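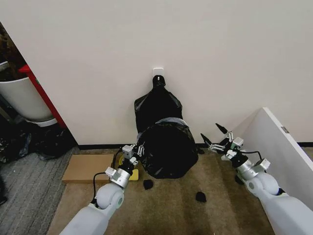 Full bag on the floor, spare on the wall hook, Casado office.

Nallia Shared Offices - Housekeeping Meeting
Minutes, 29/01/2025
Present: 9 tenants, plus the building desk.

1. Trash bags on hooks
The desk reported that the stick-on hook at Casado is up and that a spare bag now hangs from it by its twisted neck. The idea is that whoever empties the bin takes the next bag off the wall. Several of those present doubted this. A spare within reach was tried in August, in a drawer, and full bags still sat on the floor overnight. The desk replied that a drawer is easier to ignore than a wall.

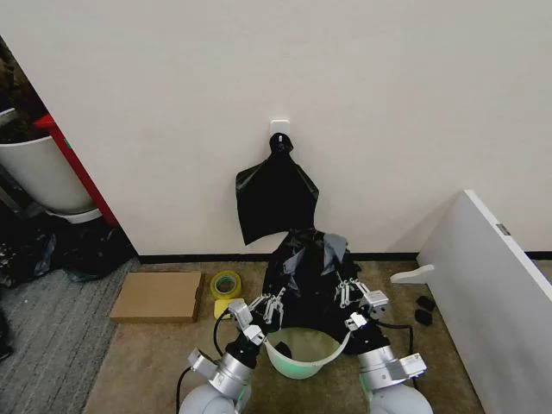

2. SUPPLIES

Purkik quoted 58 dollars for a case of black bags. The current ones come from Muvberg and cost less, but tenants complained of splits. One tenant asked if anybody had tested the Purkik bags. No one had. Order put off until a sample roll arrives. Also asked: whether adhesive hooks hold on painted walls past a few months. The desk said the package claims they do. This was noted, without much faith.

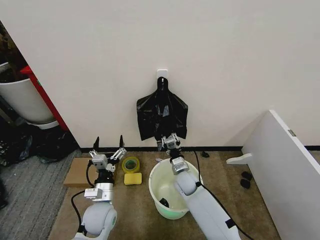 The sample should be tried in the Casado office first, and for at least 6 weeks, before any money is spent. Agreed.

3. Changing the bag
The desk proposed a written procedure. Two tenants thought a page of instructions for a trash bag was a bit much - the rest let it go ahead, provided it stays under half a page.
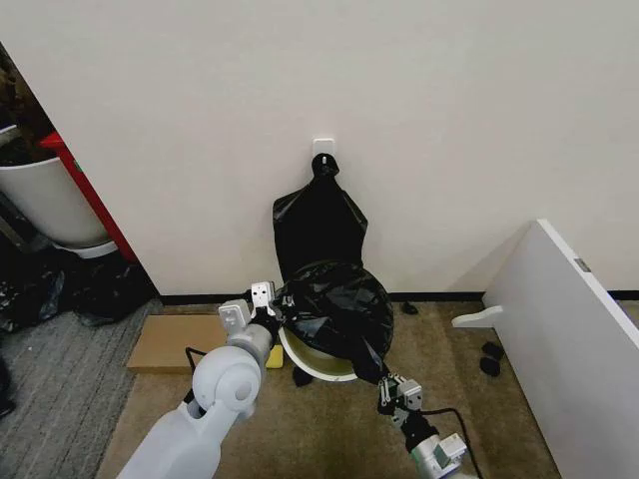

The main complaint from the cleaners is bags that slip down inside once something heavy goes in. The draft says to pull the bag well over the rim on all sides. At Casado the plastic was over the top and far side of the round bin with the front of the rim still bare, and the draft should say plainly that the front counts too. Whether anyone will read it is another matter. Desk to circulate the draft.

4. Next meeting
Same room, 9 a.m., date to be set by the desk.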